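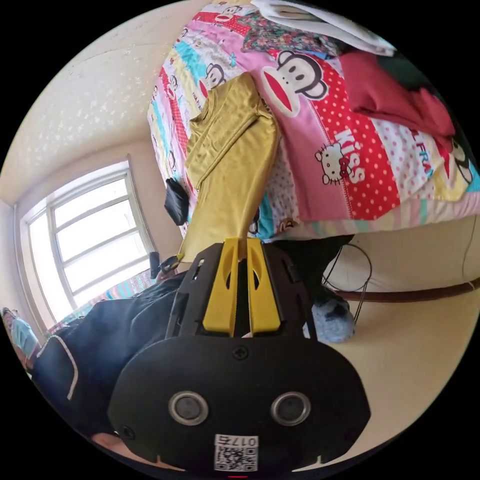

Gripper 0175, yellow shirt on the patchwork quilt, fingers near the hem.

August, 2:40 pm. Garment set, home bedroom.

Target for the shirt task is 60 clean demos. We have 40. Tiziana wants the rest before she retrains, and has stopped saying please.

Satin is a pig. It slides when you look at it, and it shines, so near a bright window the cloth changes color every time the wrist turns. Good for variety, bad for my temper. Daithí says the model needs to see ugly grasps too. I have supplied plenty.

Notes for whoever labels these:
– approach from the hem, close, lift, pause, then move. The pause matters. Without it the segmenter cuts the lift in half.
– threw out 2 takes where I squeezed before the fingers reached the cloth. Marked bad, not deleted.
– quilt stays on for the whole set. Monkeys, Hello Kitty, polka dots. If the policy can find a hem on that it can find one anywhere. If it learns to grab monkeys, I want it in writing that I raised this.

To do: plain cotton shirt, same bed. Ask Tiziana if the Sedard export still drops the last second of each clip. Stretch back.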